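The Gripper at the Sorting Table: What Automation Changed at Gritlow
Student project report, Work and Technology module
Farah Wibisono

Why I chose this site

Most of what we read in the first half of the module came from people who sell machines or people who are frightened of them. I wanted to look at a place where the machine had not yet arrived and the staff were already working for it. Gritlow handles returned and unsold small goods for hotels and online shops. Things come in mixed, and the staff sort them, check them and send them on. The firm has a contract with Clallov, which is building a robot arm for the sorting work. Before the arm can be used, it has to be shown how the work is done, and it is shown by the people who do the work now.

They do this with a hand-held gripper. The worker picks things up with it instead of with their fingers, and the recordings go to Clallov. Gritlow calls this "teaching". The sorters I spoke to mostly called it "the tongs".

What I did

I spent part of July with the day team, watched the work and talked to sorters in their breaks. I also read the leaflet that managers gave to staff when the project began, and spoke to one shift manager. I asked Clallov for an interview and got a brochure.

What the leaflet promised

The leaflet says the arm will "take the strain" and leave staff free for "more rewarding tasks". It does not say what those tasks are. I asked the shift manager, who said they were still being worked out. I asked again at the end of my visit and was told the same thing. The leaflet also says that no one will lose their job as a direct result of the project. Several sorters had noticed the word "direct" before I did.

The target is 2000 recorded pick-ups for each kind of item. A sorter called Purba, who has been there longest of those I met, told me that by hand she hardly thinks about what she is holding. With the gripper she has to think about every single thing, because a round object slips one way and a flat one another.

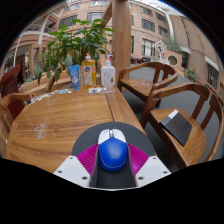
Page last changed: 7 Jul 2020

The mouse is a fair sample of the problem. It is smooth, it bulges at one end, and it has to sit between two ridged pads that meet it at an angle. Pump bottles are different again, being tall and heavier at the bottom, and small packets lying flat on a table are the ones people complained of most. In a hand these are all the same job. With the gripper each has its own knack, and the knack is worked out by the sorter. I could find no mention of this in the brochure, which talks about the "intelligence" of the system as if it came from Clallov's office.

What changed for the people

Speed is the first thing. Purba said she was roughly 70 per cent slower with the gripper than without. For the first two weeks the old hourly targets stayed in place, and people recording were marked down for missing them. This was put right after complaints, but the back pay question was still open when I left.

Second, the work is lonelier. Sorters used to talk over the table. Now those recording are asked to keep their minds on the task and to repeat a pick-up if they get distracted. One man said his wrist ached by the afternoon. A rest of 20 minutes was added to the shift, and he said it helped a bit.

Third, nobody I asked knew who owned the recordings. The manager thought it was in the contract. Wusine, the staff forum, has asked to see the contract and has been given a summary.

I should be fair. Two sorters liked the gripper work and said it made a change from the usual. One of them hopes to be taken on as a trainer. I hope so too, but there was no such post advertised.

Weak points of this report

My group of interviews was small and all from the day team. I did not see the arm itself, so I can't say how well it copes. I also had to rely on what people told me about their speed, as Gritlow would not share its own numbers.

What I think

I began expecting to write about a robot replacing people. What I saw was people doing extra work, slower and for the same pay, so that a robot might later do some of it. The gain is promised for later and the cost is being paid now by the sorters. If the skill is worth recording, I think it is worth paying for, and Gritlow should at least put the "more rewarding tasks" in writing before the recording is finished.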